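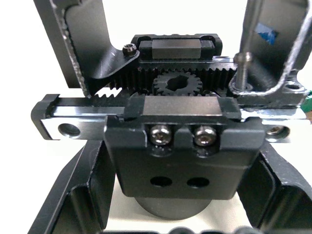
Slide assembly, front carriage. Rack and pinion behind.

2020-03-24
Slide assembly, Plitau build, unit 2. Present: Moataz Ouali, Deepika Venkataraman in the morning, me. Continues from the entry on rail cleaning.

Purpose of the session: find out where the tight spot in the front carriage comes from. By hand the carriage moves freely over most of the rail and then drags toward the right end. It does not stick. The drag is the same in both directions, which already speaks against dirt in one seal. Gintarė felt it first when she had the unit and marked it in the log as "stiff, right". I agree with her wording.

Front carriage. Two cap screws on the front face, side by side in their counterbores. Loosened both by half a turn and tried the carriage again. Drag still there, slightly less. Tightened in alternation, left first, then the other order. No difference I could feel between the two orders. The two threaded holes in the lower plate are open and stay open until the cover plate is decided. Moataz wants set screws in them to keep chips out. I would leave them alone for now, as anything that goes in there will have to come out again for the cover.

Rail. Right-hand mounting screw sits well below the surface of the rail, so the carriage seal cannot be touching it. Ran a fingernail across the hole edge, no burr. The left hole has a clean countersink. Wiped the rail end to end with a lint-free cloth and alcohol, re-oiled with one drop at each end of the carriage. Cloth came away grey the first time and clean the second.

With both rail screws backed off the drag disappears. With only the right one tight it comes back. So the seat under the rail is the likely place to look, with the carriage itself probably fine. Took the rail off and put it face down on the flat plate – rocks very slightly. Could be the rail, could be the plate. The plate has not been checked since it was moved here from Nomside and I do not trust it. Repeat on the large plate when Bouchra is back, she has the key.

Note on reassembly: keep the carriage on the rail or on the plastic dummy rail at all times. We lost balls on the first unit and spent the rest of that afternoon on the floor with a magnet.

Rack and pinion. Teeth engage over the whole rack. Backlash feels even from left to right, so the rack is parallel to its own rail even if the front rail is not. The pinion has the D bore and must go on the shaft with the flats matched. It will go on a round shaft if pushed, and then it slips under load and looks like a worn tooth. Deepika had this on the bench last May and changed a good rack because of it. Suggest a paint mark on the pinion face in line with the flat.

Did not grease the teeth. The Grirident grease in the drawer is too thick for teeth this fine and collects dust from the printed parts. A light oil is enough, or dry. To be discussed with Aicha, who prefers grease everywhere.

Rear carriage. Not dismantled. Moves well, seals on both ends sit straight, top face clean. Leave as reference. If the front one can be made to feel like the rear one, the job is finished.

Hand cycling. Did 100 full strokes with the rail screws at final torque and the right-hand seat shimmed with one layer of foil. Drag at stroke 18 as at stroke 1, and no change by the end. The foil helps but does not remove it. Foil is for diagnosis only and has been taken out again. Do not leave foil in a finished unit.
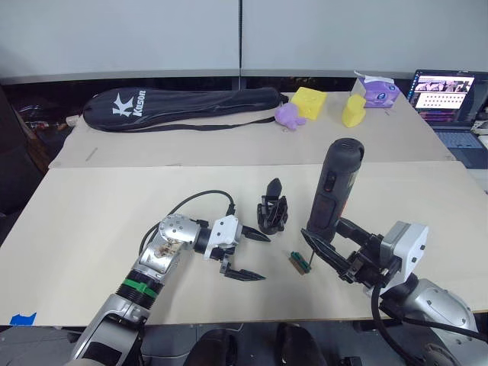
Bench order needs attention before the next unit is opened. Small screws and a soft tabletop are a bad combination, and there are now two tables to search when something rolls. The far table is the worse one: the Kason racket bag covers it from the left side to the middle, with the strap hanging loose in a loop on the surface, and an M2 screw under that strap is a lost screw. Bag to go on the hooks or under the table. The yellow foam pieces can stay if they move toward the wall. The tissue box in the back right corner is for hands and noses. Tissues leave fibers on the rails, so use the lint-free cloth from the drawer for anything that carries balls. On the near table the small circuit board is lying bare beside the black printed part, with a thin wire or pin standing up from it. Boards go in an antistatic bag with a label, and the bag goes in the tray. I am not looking for who left it, only for it to be put away before somebody puts an elbow on it.

Proposed layout, agreed with Moataz, Gintarė still to comment:
Near table: the part being worked on, parts tray with lid, one driver set.
Far table: laptop, log, drawings. No open hardware.
Oils and alcohol: on the shelf, caps on. Not on either table.
Magnetic mat: under whatever is being opened. It is in the second drawer and is hardly ever used.

Parts. El Khatib confirmed the replacement rail, order 2901, no date given. Asked for a flatness note with it. They have not sent one before without being asked twice, so I will ask again. Cap screws: enough for this unit, not for the next. The hex heads on the old batch are starting to round, probably from the ball-end key. Use the straight key for final tightening.

Open points
– Check rail and seat on the large plate (Bouchra has the key).
– Decide cover plate, then the two open threaded holes.
– Paint mark on pinion, Deepika.
– Oil or grease on the rack, ask Aicha.
– Second set of straight hex keys. The existing set has no smallest size.
– Write the dummy rail step into the assembly sheet. It is only in people's heads at present.

Added later the same day: tried the old rail from unit 1 on the same seat. Drag in the same place, perhaps a little weaker. That moves suspicion from the rail to the seat, so the new rail may not cure it. Keeping the order open anyway, we need a spare. Seat to be blued and checked before any stoning. Do not file it.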